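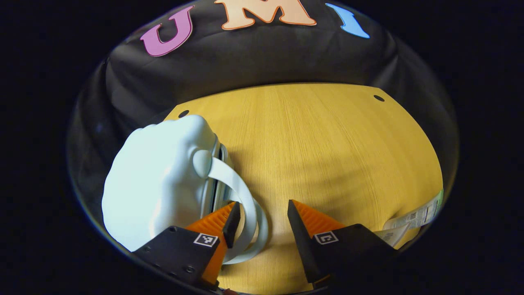

Our project looked at the financial disclosure forms that elected officials in Wirnunness County have to file every year, and at how much a regular voter can learn from them. We wanted to know if the forms are enough to estimate what an official is worth. We compared three towns in the county: Usen, Carvalho and Josham. All of the charts in the appendix use the same three colors: pink for Usen, peach for Carvalho and light blue for Josham. The report was written by Salvador Macedo from the group's notes, and the group checked it before it was turned in.

Background

Every person on a town council in the county fills out a disclosure form. So do the mayors and the members of the planning boards. The form asks for the person's job, the job of a husband or wife, any real estate other than the home they live in, any business they own part of, and any investments. It does not ask for exact amounts. The person checks a box for a range, and the top box has no upper limit. Debts only have to be listed if they are owed to someone who does business with the town.

Web sites that report the net worth of famous politicians usually give one number. We read several of these pages before we started and could not find out how the numbers were made. Most of them named no source. This gave us the question for the project. If a single number is given for a national politician, could we give one for a council member in Josham using only public papers?

Method

We asked each town clerk for all the forms on file for the current officials and the ones who served before them. Usen has its forms online as scanned pages. Carvalho sent them by e-mail. Josham keeps paper copies in the clerk's office, and we had to read them there. The office is only open to the public for 90 minutes on Friday, so the Josham part took most of November.

In total we were given 447 forms. We could use 370 of them. The rest had a missing page, were not signed, or could not be read in the scan. We did not throw out a form for having blank lines, as long as the pages were all there. This was a decision we argued over, and it affects the results, so it is explained again below.

For each form we entered the boxes checked into a spreadsheet. Then we made a low estimate, using the bottom of every range, and a high estimate, using the top. Where the top box was checked we had no high estimate, and we wrote "open" in that column. Each form was entered by one person and checked by another. When the two did not agree, they went back to the form together.

Results

The low and high estimates were far apart for almost every official. For people with only a job and a savings account the gap was not a big problem. For people with rental property or a business it was so wide that we did not think the estimate meant anything. A council member in Carvalho who owns part of a farm supply company could be one of the richest people on the council or one of the least rich, depending on where in the range the company falls.

Real estate was the easiest item to check. The county assessor's records are public, and we could look up the address. In most cases the assessed value fell inside the box that was checked. In Usen we found 2 forms where it did not. Both were one box too low. We do not know the reason, and assessed value is not always the same as what a property would sell for, so we are not naming the officials.

Josham had the most blank lines. The form says to write "none" if there is nothing to report, but many people in Josham left the line empty. A blank could mean none or it could mean the person skipped it. We treated blanks as none. If that is wrong, our Josham estimates are too low.

Carvalho's forms were the most complete. The clerk there told us that forms with blanks are mailed back. The other two clerks said they put the form in the file when it comes in and do not review it.

We also tried to follow officials over time. This worked only for people who had been in office for several terms. For most of them the boxes stayed the same from year to year. When a box did change, it was usually real estate, and there was usually a sale or purchase in the county records that matched.

Problems

The spreadsheet had to be redone once. At first we used one column for all investments, and later we saw that the older version of the form splits retirement accounts from other accounts. We lost roughly a week going back over the older forms.

We did not interview any officials. We had planned to, but by the time the Josham forms were entered there was no time left. An interview with even one person who fills out the form would have helped us understand the blanks.

The home a person lives in is left off the form. For many people that is the largest thing they own. Any total we gave would be missing it, along with most debts such as a mortgage.

Findings

We could not give a single net worth number for any official in the three towns using the forms alone. The forms do show what kinds of property and businesses a person has, and that is useful when the council votes on something like a zoning change. Two council members in Usen own lots on the same road, and a voter could learn this from the form in a few minutes. The same search in Josham would need a trip to the clerk's office.

We suggest that all three towns put the forms online and send back the ones with blank lines. A copy of the spreadsheet without names is attached, followed by the charts and the letter we sent to the clerks.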